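Pinik contre Hirkano, ou comment j'ai perdu un mois d'octobre

J'avais annoncé un comparatif de pinces pour la rentrée. Nous sommes en octobre, le comparatif tient à peu près debout, et je ne garantis rien sur l'état de son auteur.

Rappel pour ceux qui ont suivi de loin : le poste à deux bras sert à trier de petites pièces entre un convoyeur et des bacs. Jusqu'ici tout tournait avec les pinces Pinik, achetées d'occasion à un monsieur de Lodhi qui m'avait juré qu'elles avaient « très peu serré ». Bijan Bakhtiari, qui partage l'atelier et la facture d'électricité, militait depuis le printemps pour les Hirkano. Il a fini par en commander une paire sans me prévenir. Le débat était clos.

Le protocole, donc. 200 prises par modèle, même pièce, même bac de départ, même éclairage. Pour l'éclairage, j'ai longtemps cherché une solution professionnelle, puis j'ai pris une lampe de bureau bleue. Elle a une qualité que les panneaux LED n'ont pas : je la possédais déjà.

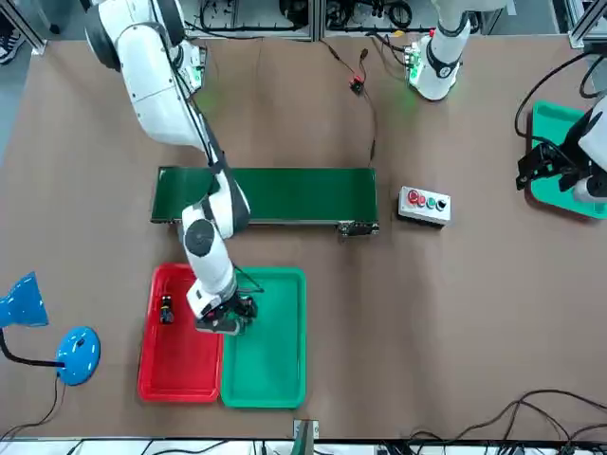 Bras droit entre bac rouge et bac vert, doigts au ras des rebords. Les câbles sont d'époque.

Premier constat : les Pinik ferment vite et fort. Sur un cube en plastique, c'est réjouissant. Sur une pièce un peu haute, posée debout, elles ont tendance à la coucher avant de la saisir, avec une délicatesse de videur. 63 chutes sur 200, en comptant celle où la pièce est partie sous l'établi et dont je n'ai plus de nouvelles.

Les Hirkano s'en tirent avec 7 chutes. Bijan a imprimé le tableau et l'a scotché sur la machine à café.

Je me permets tout de même quelques réserves. La fermeture est lente, on a le temps de douter. La documentation du contrôleur Hitomau, obligatoire avec ce modèle, compte trois pages, dont une de remerciements. Et le retour d'effort dérive en chauffant, si bien que les cinquante dernières prises ne ressemblent plus tout à fait aux premières. J'ai recalibré à mi-parcours – ce que le protocole interdisait, mais c'est moi qui l'ai écrit.

Côté caméra, j'ai gardé la vue fixe. Elle suffit pour repérer les bacs, un peu moins quand le bras passe devant le convoyeur et en masque en partie le côté gauche. Il faudrait une deuxième vue au poignet. Il faudrait aussi un deuxième budget.

Prochaine étape, l'essai d'endurance : 2000 cycles, Hirkano à droite, Pinik à gauche, convoyeur en marche. Je lance ça dès que j'ai retrouvé le tournevis de 2 et que Bijan a fini de recâbler l'alimentation du bras gauche.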